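Workshop > Computer bench > Processors and sockets

Reseating a processor in a lever-type socket
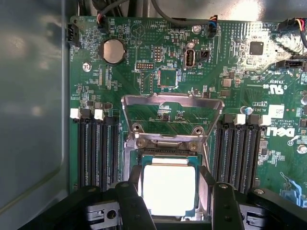

Most faults blamed on a dead processor are contact faults, and a reseat is the first thing to try. The job takes more than 31 minutes only if the old thermal compound has set hard. Disconnect the power cord, hold the power button in for a few seconds, and lay the chassis flat with the board facing up. Take the memory out before starting. With banks on both sides of the socket, as on the board shown, empty slots leave room to lift the part straight up by its edges, and the latches are not in the way of the heatsink on its way out. Note which slots were filled. A strip of masking tape with the slot numbers on it is sufficient.

Removing the heatsink

Run the machine for a few minutes first if it still starts. Warm compound releases more easily. Shut down, disconnect, then loosen the heatsink screws in a diagonal pattern, a couple of turns each. Twist the heatsink slightly before lifting. Do not pull straight up against resistance. On sockets without a load plate the processor can come out stuck to the heatsink, and the pins rarely survive this.

Unplug the fan at the header by gripping the plug body. Do not pull on the wires.

Opening the socket

Press the lever down and outward to clear its hook, then let it rise under control. Some server and workstation sockets have 2 levers, and these open in a fixed order, usually marked on the metal. Raise the load plate fully until it stands on its own. A plate left half open tends to drop onto the contacts. Leave the screws in the socket bracket alone; they hold the mechanism to the board and play no part in a reseat.

Cleaning

Wipe the heat spreader with 99 percent isopropyl alcohol on a lint-free cloth before lifting the processor, so that no compound falls into the socket. Coffee filters work. Paper towels shed. Hold the processor by opposite edges and check the underside under a bright lamp. Gold pads may be wiped once with alcohol and left to dry. Contacts in the socket itself should not be wiped with anything. Use a hand blower if dust is visible — canned air held at an angle can spit liquid.

Refitting

Line up the notches or the corner triangle and lower the processor level. It should sit flat under its own weight. Close the plate, then the lever. Firm resistance at the lever is normal. Apply compound, set the heatsink, and tighten diagonally again. Plug the fan in before anything else so it is not forgotten.

Fit one memory module for the first start, in the slot given in the board manual. Add the rest after the machine has passed its self test. If the clock has reset, replace the coin cell while the cover is off.

Correction from Kavinda Weerakoon: on some boards the first start after a reseat may cycle power 2 times before anything appears on the display. Wait it out.

Related tips
Removing hardened thermal compound
Straightening a bent fan header pin
Sorting and storing chassis screws
Testing memory one module at a time
Replacing a board coin cell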